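Notes for the press room talk, 02/02/2018. Keep it under the half hour, leave time for arguments.

## Start

- Thank the hosts at Brastley. Say up front that I like short-track racing and have sat through plenty of cold heat races to prove it.
- The question for tonight: when a series hands us a crowd number, what are we printing?
- Ask for hands. Who ran the season-opener attendance last March? Who asked where it came from? (Wait. Don't fill the silence.)

## The opener

The release gave a crowd of 1,979. Most outlets ran it in the first paragraph, and so did I. It looks like a counted number because it doesn't end in a zero.

Then the gate sheet came around, and the gate sheet said 1,704. I asked the series office about the gap and got three answers in one week. First it was crew passes. Then it was kids under the paid age. Then it was "people on the property," which I take to include the guy who drives the water truck.

Any of those might be true. I can't rule one out. But they aren't the same claim, and a reader who sees "crowd" thinks of people in seats.

*Slow down here. Put both numbers on the board and leave them up.* 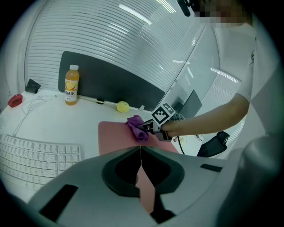 A release is a label, and we should read it the way we read any label. It tells you what the maker would like you to think about first. Look at the drink at the back of the desk: the bottle has a lemon slice on the front and the stuff inside is orange. I'm not accusing the bottle of anything. I would still want to read the small print before I wrote a story about lemons, and I'd want the same for a crowd figure, a lap record or a "sold out" sign.

## The app numbers

- Jovero live timing. The series says the app "doubled engagement." Doubled from what? I have asked for the starting number and have not seen it.
- One fan refreshing a page during a red flag can look like a very busy afternoon. Ask whether they mean people, visits or taps.
- The app is handy, say so. I use it. My gripe is with the sentence in the release.

## The Kioko trophy

Touchy one, since half the room has entered it.

There are 5 categories on the Kioko writing prize and the entry form goes to the same office that sends out the releases. I don't think anyone is cooking the results. I do think a prize for race coverage, paid for by a company with its name on the wall at turn two, deserves a line of explanation when we brag about winning it.

- Who judged?
- How many entries in the category?
- Did the judges see bylines?

If the answer to the second one is "two," put that in the story as well. I won one of these once and left it out. My editor didn't ask – he should have.

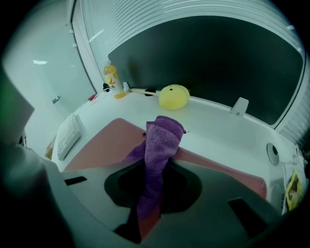 *Slide 6. Purple microfiber towel, bunched and twisted.*

## Wunovley, as a better case

The Wunovley track posts its gate count after every meet, rained-out ones included. It ran 11 meets last year and some of those counts are ugly. I still have questions (does a season ticket count if the seat is empty?) but at least there is something to question.

Did the ugly counts hurt them? The promoter says no. I'd like to see the concession books before I agree.

## What I'd ask of this room

1. Write "the series said" next to any crowd number you didn't get from the gate.
2. If a figure changes later, go back and fix the web story. A new story on top of the old one doesn't do it.
3. Stop using "packed house" for a grandstand with one side closed.

Someone will say that small tracks need the help and we're being hard on them. Fair point, take it seriously. My answer is that a sponsor who buys a sign on a bad number finds out by midseason, and then the track has a worse problem than a dull headline.

Questions. If it goes quiet, ask who has a gate sheet from their own home track and whether they'd show it to me.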